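Posted in November by Cor Stevens
Print this | E-mail this to a friend

My aunt left me her recipe box when she moved out of the old house in Ristville, and I have been cooking my way through it a little at a time. The split pea soup card is the one I keep going back to (the stains alone could feed a family!). She wrote "simmer till it looks right" and left it at that, so I called Teun, who grew up at that same table, and we talked for an hour - mostly about her dog.

I made it with a ham bone and 4 carrots, and it was lovely with rye bread.
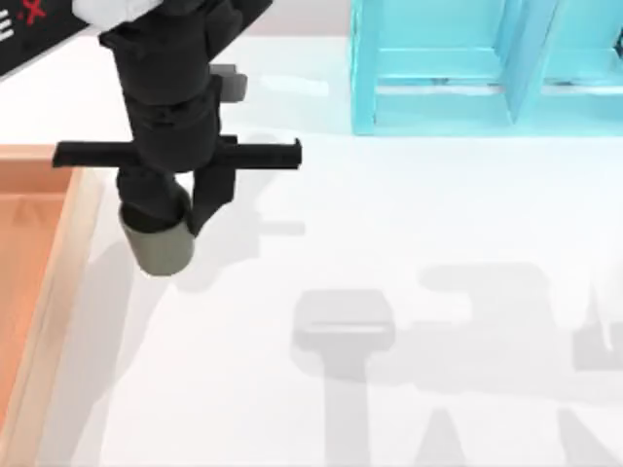 Do you need to soak split peas overnight?
A good rinse is enough, and they will soften in the pot on their own.

Contact Cor | Copyright Cor Stevens | Back to top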